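Painting a Narrow Hallway: Working Notes

Compiled by Sushil Bajpai for the Gestodham home maintenance pages
Updated Jul 20, 2026

Hallways under 152 cm wide need a different order of work than a bedroom. There is no space to step back, and a ladder set crosswise blocks the passage. Plan to paint from the far end toward the exit you intend to use.

Preparation

Wash both walls with warm water and a little dish soap, then rinse. Most hand grease sits between waist and shoulder height. Fill dents with lightweight filler and sand flush with 120 grit once it has dried hard. Vacuum the tops of the baseboards before taping. Dust left there ends up in the first coat.
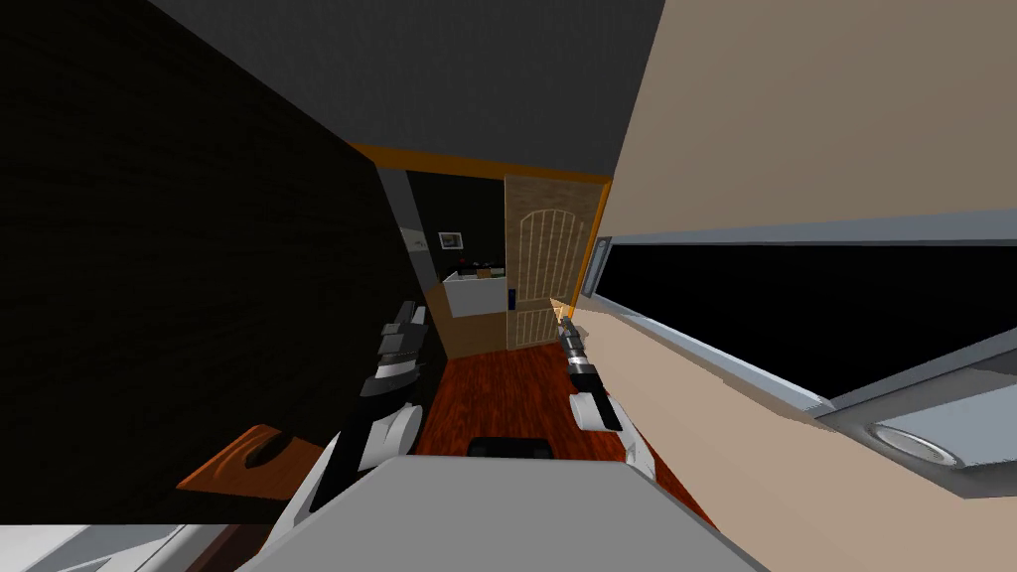

Switch off the power to the hall at the panel before loosening any cover plates. Keep the screws in a labeled jar. Tape over the exposed switches and leave the power off until the plates are back on.

Ceiling first

Use a 9 mm nap roller on an extension pole. Cut in a 5 cm band around the edge, then roll the length of the hall while the band is still wet. Rolling across the short dimension leaves lap marks that show when light comes in from one end. Flat paint hides more than eggshell.

Dark walls

A deep color over a pale one normally takes a tinted primer and two finish coats. Have the primer tinted to a mid gray. Dark flat paint scuffs easily, so a washable matte is the better choice in a passage. Tiburcio Ochoa, who repaints the rental units at Faltora, rolls dark colors in sections 135 cm wide and finishes each with a light upward pass. I have used his method on two jobs and it reduced roller marks on both.

Door frames

Scuff the old gloss with 220 grit and wipe it down. Brush the top piece before the sides. Leave the door open for 16 hours after the last coat - longer in humid weather - or the paint will bond to the stop.

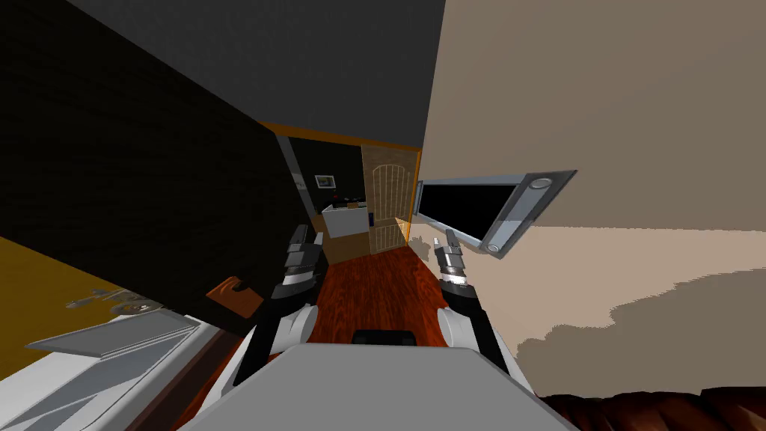
Can the walls be painted before the door frames?

Either order works. Frames first is easier for most people, as dried enamel can be taped after a few days and the wall paint cut in against it. Pull the tape at a low angle while the wall paint is still slightly soft.

Store leftover paint upside down in a tightly closed can, with the room and date written on the base.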